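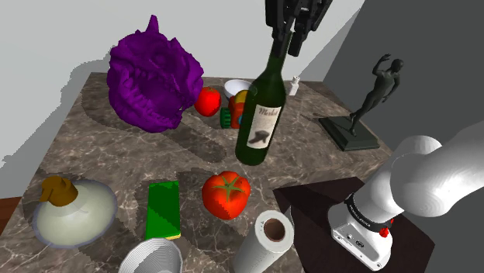 A bottle of Merlot on a brown marble counter.

Saturday, July 27, 2024
By Lina Nasrallah

Door hangers: the case for fewer words

Every August the window cleaners and gutter clearers of Skutville put their faith in the door hanger, and every August most of them try to fit their life story on it. Tarek Twal at Matader, who prints the things, had one in last week with 200 words on the front and the phone number on the back, in grey.

His advice is to say what you do, which streets you cover and what it costs. Your founding year can wait. So can your views on ladders.

If you're offering money off, put the end date next to it in the same size type, or you'll be honouring it until you retire. And do ask for a proof - one gutter firm went out as "Gutter Cleaning by Apportionment" and still gets asked about it. 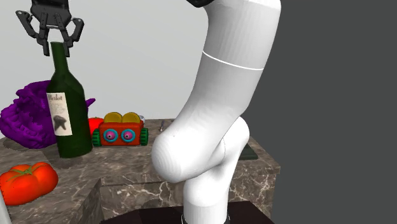

Prices and how to order

A pack of 50 hangers on the Aoki card is £12, or £2 more for the Flendance coating, which copes better with drizzle. Send artwork to Tarek at Matader. Please don't send it as a photo of your van.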